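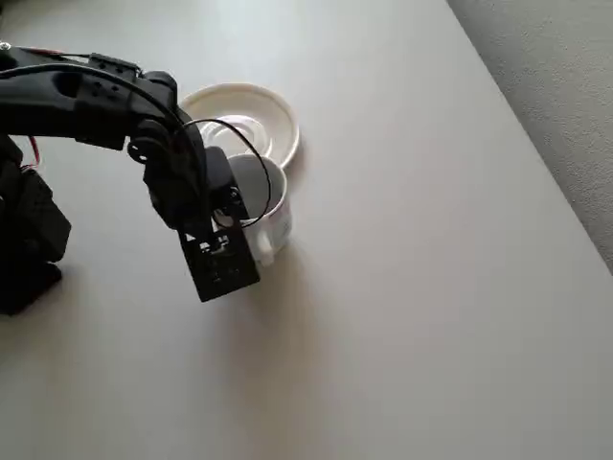

Attached: mug-and-saucer station, arm over the mug.

To: bench-rules list
Subject: Re: Draft 3, small arm handling rules, comments please

On Sunday the Plumatex bench group wrote:

> Draft 3 is up. Main changes since draft 2:
>
> 4.1 Fingers must stop at least 30 mm above the work surface unless
> the task sheet says otherwise.
> 4.2 All cables forward of the wrist to be "suitably managed".
> 4.3 A station passes if it completes 70 cycles in a row with no
> dropped or chipped item.
> 4.4 Stations that pass may display the Goltus bench mark until the
> next revision.
>
> We'd like to close comments by the end of April. Silence will be
> taken as agreement.

Then I had better not be silent.

4.1 first. Look at the attached. The finger plate hangs down in front of the mug with its bottom edge just above the table, and I don't see how you get a grip on the side of a mug from much higher up. So every tableware station will need the "unless the task sheet says otherwise" part, and then the rule is whatever the task sheet says. Who checks the task sheets? Draft 2 didn't say and draft 3 doesn't either.

4.2 is worse. What does "suitably" mean? In the same picture there's a thin black cable in a loose loop from the wrist, crossing over the rim of the mug. One assessor will call that slack for the joint to move, another will call it a snag waiting for a handle. I know which I'd say, but the text supports both of us. Hao asked for a maximum loop size two drafts ago and got a polite note back. Give us a number, or say the cable can't pass over the item being handled. Either can be checked by a person with a ruler.

On 4.3, I'd like to know where 70 came from. We ran 212 cycles at Nomach on one mug before the first chip, and the station would have had its mark long before that. I'm not claiming 400 is the right figure. I'm saying somebody should show their working. Also, "item" needs defining - does knocking the saucer count when the task is to lift the mug? We logged it as a fault. I suspect others don't.

4.4 I would drop entirely. A mark with no expiry date, resting on a revision that may never come, is a sticker.

I'd support 4.1 with named exceptions and a sign-off line. I can't support the rest as written, so please record this as an objection and not as "general feedback", which is how my last one went into the minutes.

Nomach test bench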